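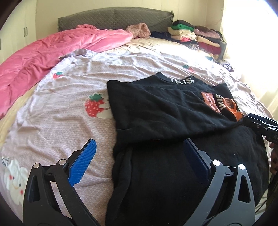 *Black sweatshirt on the bed, neck away from me.*

Hello Lleucu, hello all,

Thank you for the long answer. I quote the part I want to reply to:

> On November evenings I do all my folding on the bed. The table in the kitchen is too narrow for adult sizes. I lay the sweatshirt face down, bring in the sleeves, then fold from the hem to the neck. For the swap at Bevan we would like everything folded to the same width, so that it stands up in the boxes. Can people please tell me if 30 cm is possible with the thick ones? Last year we had a lot of trouble with the hoods.
>
> Lleucu

I tried it at home. For T-shirts 30 cm is no problem. For thick sweatshirts it depends on the collar. If the collar is ribbed and a little stiff, the fold wants to open again near the neck, and the hem curls up in the middle. You can see a small curl on mine. I press it flat with my hand and leave it for some minutes under another sweater, and then it stays better, but not perfect.

I have one question about face up or face down. You write face down. When I do this, the print is outside at the end, and it is good for the boxes, people can read what it is. But my sweatshirt has letters at the collar and also an orange patch on the chest, and with the narrow fold the patch comes exactly on the edge. I do not like to make a sharp fold across a patch. I think with the years it will crack. So for pieces with a patch I would make the fold a little wider, even if it does not match the others. Is this acceptable, or will the boxes not close?

About black clothes I have a small request. Please do not put all the black things in one box. At home I have one black piece on top of another and in the evening I cannot see where the first one ends. Vera from the Dukitz group told me they put a strip of white paper between each piece. I like this idea and I can cut the strips, I have plenty of paper from Brurna.

Also the bed. I know that several people wrote that a bed is too soft for folding. I agree that a table is better, but a fitted sheet has one advantage, it does not move when you pull the cloth over it. My sheet has a fine diamond pattern, and I use the lines to keep the sides straight. With a plain sheet I make everything crooked.

I have finished 13 pieces and I have seven more in the basket, mostly children's sizes. I can bring them to Bevan together with the paper. If somebody from Grarum is driving, I would be glad for a place in the car, the bag is heavier than I expected.

One more thing, the label sheet which was sent to the list opens on my computer with the columns mixed up. Could you please send it again as plain text?

With best regards,
Vasylyna Bondarchuk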